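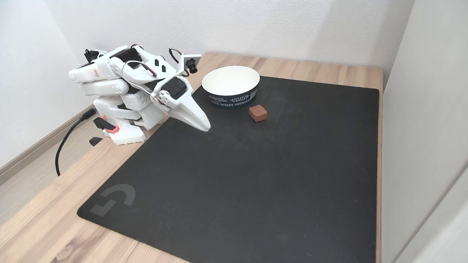
*Marnie Tulloch*

Back on the arm! I promised myself a proper break over the holidays and lasted two days, which for me is pretty good going. It's stinking hot in Mostcombe at the moment so the spare room with the blinds down is the place to be anyway, and I've had two sets of printed jaws sitting in a drawer for ages waiting for a fair go against each other.

First set: the flat ones, wide as a paint stirrer, which I've been using all spring. Second set: the long pointy ones, which I drew up after getting fed up with the flat ones knocking everything over on the way in. The pointy ones are on the arm now and they look a bit like a heron having a poke around in the shallows. I'm very fond of them already.

The job was the same for both. Little reddish-brown cube on the black mat, paper bowl behind it near the wall, pick up the one and drop it in the other. Kindergarten stuff. The bowl is a leftover from the party cupboard (it says EXPLORING WORLD on the side, and something about FOREST TOURISM) and it's a good size for this, with a wide enough mouth that a sloppy drop still counts.

The flat jaws win on holding power, no contest. Once they've got the cube it stays got, even if I swing the shoulder across faster than I should. But getting them down low and square to the mat is a pain, and if the cube has turned a bit they shove it along like a bulldozer. I lost a lot of goes that way. The pointy ones slide in beside it lovely, they'll take a cube sitting at a silly angle, and then about half a second later it pivots in the tips and hangs there by a corner. So a better pick and a worse carry. I've stuck a scrap of bike tube inside a spare pair and I'll try those next.

Now the camera, which is the bit I've changed my mind on. I used to have it on a gooseneck clamped to a shelf, looking straight down at the mat, and I was dead certain that was the right spot. You see everything! Except as soon as the arm leans over, what you see is the top of the arm. With the camera on its white bracket near the wrist I can follow the jaw all the way down to the mat, and for the last few centimetres that's worth heaps more than a nice tidy overview. The downside is that when the wrist moves the whole picture moves, and I got properly seasick the first night driving it off the laptop. I'd love to run both but the old laptop chokes on two streams.

The black mat was the other surprise. I'd been working straight on the pale timber and getting a lot of glare from the window. Dark mat down, glare gone. It shows every smudge and scuff, mind you.

Controllers. I've got a cheap Wudden board and a Skernberg one that a bloke was selling at the Hamann swap meet. The Wudden is fine until you ask for 5 servos at once, then the wrist gets the shakes. I thought it was my wiring for ages (fair assumption, have a look at those loops over the top, I know, I know). Swapped to the Skernberg with the same power brick and the same cables and the shakes went away. It wants its own fiddly setup program, and the manual has clearly been through a translator a couple of times, but I'd buy it again.

I've been logging every try since I started on this back in winter, and as of today, 4 January 2018, the spreadsheet is up to 1,203 rows. Some 200 of those are from this week alone! The early ones are mostly "missed" and "missed, swore". I'll tidy it up and put it on the downloads page when I've worked out how to strip out the swearing.

For February I want to do the rubber-lined tips, then maybe a smaller bowl. If anyone has printed jaws in the bendy filament, please tell me what settings you used in the comments, mine came out like burnt spaghetti and I've gone through most of a roll.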